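3.2 Working on the rig

I built the wrist mounts over one September with Noboru Ichikawa, mostly from Umport brackets, and we bodged the straps twice.
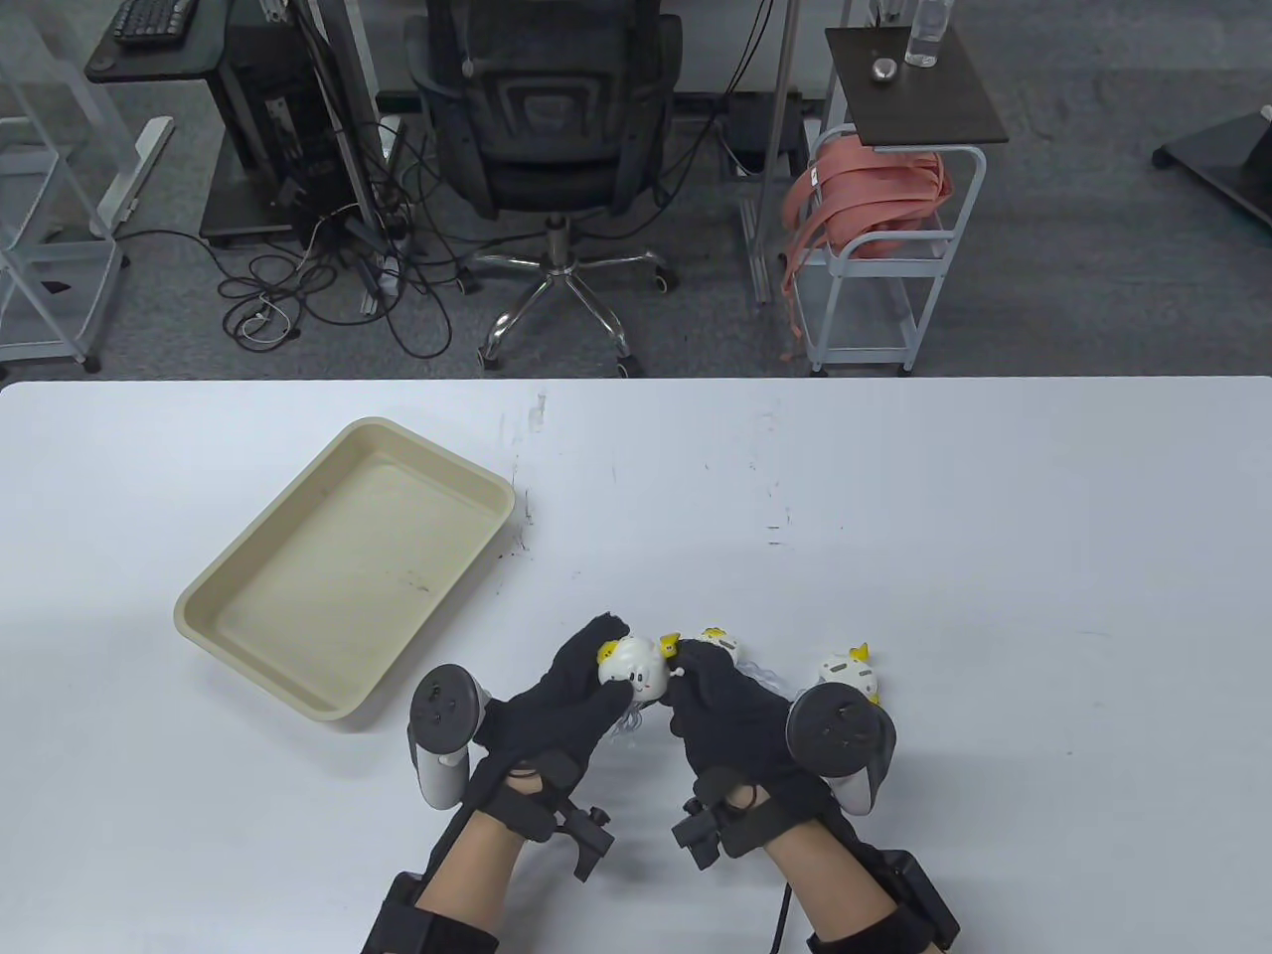

Figure 4. Small toys handled with both arm rigs on.

Soft, wobbly shapes gave us the most grief, so I kept coming back to them (over 18 goes, and I still enjoyed it!).

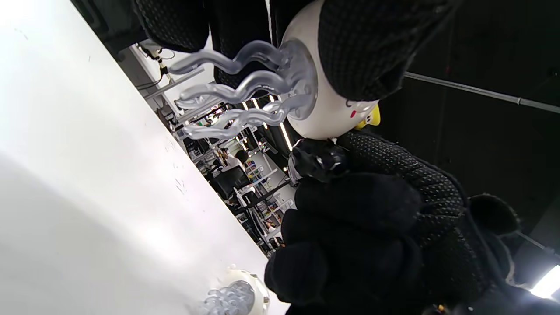 Clerkesance 58, p. 143

My next job was cable slack, as a tight lead drags at the wrist.

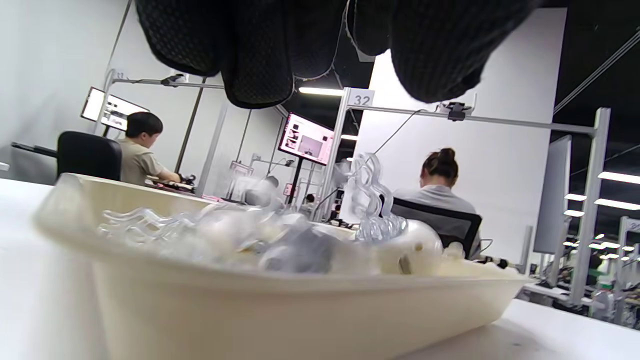 Our sorting code came last. I'd like it to cope with a proper muddle, and clear wavy bits piled in a cream tray with a round white thing are just that.

Related articles
Dandon: Gloves and grip
Mac Mathúna: Shared benches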